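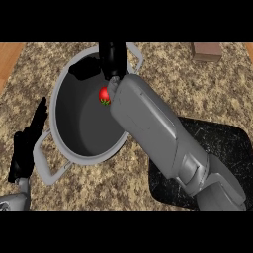 Tomato in pot, sim kitchen task: counts or not??

Club Forum > Student Projects > Sim Challenge

hjogi_a
ok so this is our tomato run. two arms, pot on the left, cutting board on the right. Task sheet says "place the tomato in the pot". Tomato is in the pot. Scorer gives us 0 for the last stage and I have no idea why. Deadline Friday. help

kkoppel
whats the stage list? ours had 4. reach, grasp, lift, release

hjogi_a
same 4. fails on release

kkoppel
then your hand is still too near it. right hand is hanging right over the pot in your pic. Scorer wants clearance, not just open fingers. back it out and wait

Maj_H
Disagree, I dont think its clearance. We had the same zero in April and it was the episode timing out. Limit is 400 steps. How long is your run?

hjogi_a
633 in the log lol. didnt know there was a limit

Maj_H
There you go. Anything after 400 just isnt read.

kkoppel
could be both tho. look where the wrist is, its practically on top of the tomato from this view

Maj_H
From this view, sure. Camera is high up, you can't judge height off one still. Print the distance.

eoprea
what is the left arm doing in all this? parked next to the pot handle?

hjogi_a
Supposed to steady the pot. Pot slid on us in early tries so Kaja's old trick, hand by the handle

kkoppel
my trick was for the small pan!! that pot is huge, it wont go anywhere. drop the left arm and you save a pile of steps

eoprea
no keep it. rules say bimanual. if left never moves you lose the style points

kkoppel
where does it say that

eoprea
page 11 of the handout, bottom

kkoppel
page 11 says "may use both arms". MAY. read it again

eoprea
ok fine, may. still think the judges like it

Maj_H
Judges are a script, Emanuel.

hjogi_a
can we get back to my zero please. So plan is: cut the approach, its going way too slow over the cutting board. then retreat up after release. Leave left arm for now, no time to retrain

Maj_H
Good. Also check you didnt set the demos to half speed when you recorded. Heino's group did that and every policy they trained crawled.

hjogi_a
...checking

hjogi_a
yep. half speed. all of them. ugh

eoprea
re-record or resample?

Maj_H
Resample, drop every other frame. Watch the grasp part tho, fingers can close too quick and the tomato pops out.

kkoppel
I'd re-record. resampled ones were junk for us, hand kept knocking the rim

hjogi_a
going to try resample tonight, re-record if it's bad. will post the new log here

hjogi_a
update: stage 4 passes on some seeds now, still fails on others. the failing ones print a tiny hand distance so kaja was half right. adding the retreat next

kkoppel
HALF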